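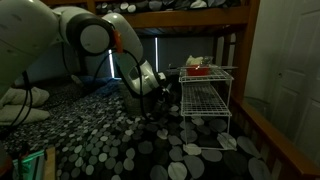
Bunk room FAQ

Which bunk is mine?
Name's on the list by the door. Swaps are fine, just tell Smaranda Mocanu before bedtime so the list is right.

Is bedding included?
Yes. Same circle-pattern bedding top and bottom – black with grey and white. Extra blankets on request, free. Towels are not included.

Where do I put my stuff?
Small things on a wire rack. Two shelves, white, light enough to shift about. Stand it on the mattress while you sort yourself out, then on the floor at night please. We have had toes.

What goes on the rack?
Little boxes, glasses, phone, a book. Not wet socks, not mugs of tea. Thin legs, so it wobbles on a soft matress.

And bigger bags?
Under the bottom bunk or in the locker. Lockers take a 20p coin, you get it back.

Can I borrow a basket?
If there's one spare. Ask at the desk. Bring it back empty.

Can I hang things off the top bunk?
No. Not the crossbeam, not the posts. Costel Matei had to re-glue one in March and he is still going on about it.

How heavy can you be on the top bunk?
100 kg, one person. No bags up there.

Is the side rail meant to be there?
Yes, leave it on. Don't sit on it. If it feels loose tell us the same day.

What do I do when I leave?
Strip the bed, sheets and pillowcase in the Roris bag. Fold the blanket and leave it on the bed. Check behind the pillow – most lost property turns up by the wall.

Left something behind?
Ring the desk, extension 951. We keep things 30 days then they go to the charity shop. Postage is on you, sorry.

Updated January 2024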